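Search the site Search Go

The Great Chair Shuffle, Prumesau House

Hello again from Stollthorpe! If you came in through the newsletter you already know that we got the upstairs room at Prumesau House back in May, and that it came with everything the last tenants didn't feel like taking down the stairs. Which was a lot. Two filing cabinets (one locked, one full of paper plates), a coat rack with three hooks left, a bank of lockers, and chairs. So many chairs! I thought we had maybe thirty. Then Iva went through the whole building with a clipboard one rainy afternoon and came back with 242, and she wasn't even out of breath.

I should say that I love chairs. I've been known to pull over for one on the curb. So I was the wrong person to put in charge of thinning them out, and Wolde said so, loudly, in front of people. But I'd sat in nearly all of them by then and I had opinions, so the job came to me and I'm writing it up for the gallery page because a few of you asked how it went.

The first thing we did was give every chair a label. I wanted neat printed ones. We priced them, and then we bought a pack of 2,000 plain little stickers and a marker and wrote them out by hand at the big table, with coffee. My handwriting gets worse after the first row and it never comes back, so if you find a chair upstairs and can't tell whether it says A or 4, it's mine, and you should ask Iva. The labels tell you which room the chair was found in. They don't tell you which room it's going to, and we had a pretty long argument over that one.

Then came the sitting. Everybody who turned up had to sit in each kind of chair for the length of a song, feet flat, and say whether they'd be happy through one of our evening talks. The orange stacking ones went out in the first round (sorry to the two people who cried foul, they pinch!). The folding ones split the room. The tall stools from the old coffee counter got a lot of love and no practical use whatsoever, and I've taken one home for my kitchen, with permission, before anybody writes in.

What won by a mile was the black ones with the wide curved back. They hold you right where you get tired, and you can hook an elbow over them when the speaker goes long. We kept 20 for the upstairs room and I'd have kept more if there were floor for them.

Getting the floor ready took longer than the chairs did. We pulled everything out to the walls, swept, found a startling amount of confetti in the corners, swept again, and then marked the rows with masking tape. Wolde measured the gap between rows with his own knees, and he's six foot three, so if you've ever complained about legroom at one of our events, you're going to be very comfortable. The lockers we left exactly where they were. I tried shifting one end a little with my shoulder and it made a noise I didn't care for.

A few chairs still need help. There are 9 with wobbly feet waiting in the hallway, and I've got a tub of rubber tips that fit most of them but not all, so if you have the next size up rattling around in a drawer, please bring it along. Same goes for seat fabric, any dark color. I can do a seat in an evening if the staples come out nicely. 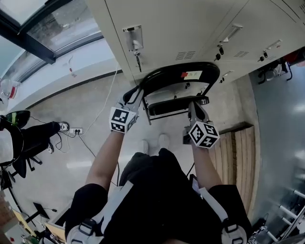
The red dots were my idea and I'm proud of them. Once the room labels were on, we needed a quick way to say "this one is spoken for, put it down and back away," and a dot you can spot from across the room beats squinting at my writing every time. The black chair going past the lockers has both, the handwritten white label on its curved back and the red sticker over at the left end. And yes, those are keys on the locker doors, one of them on a dark strap, so if you want a locker for your coat and your shoes this fall, get your name on the sheet by the door before Iva fills it up with yarn. Rows go in next, then the good lamp, then I'm going to sit down and not measure anything for a while.

Words by Sumeya Negussie, September 2018

Contact us | © Prumesau House, Stollthorpe. All rights reserved. | Back to top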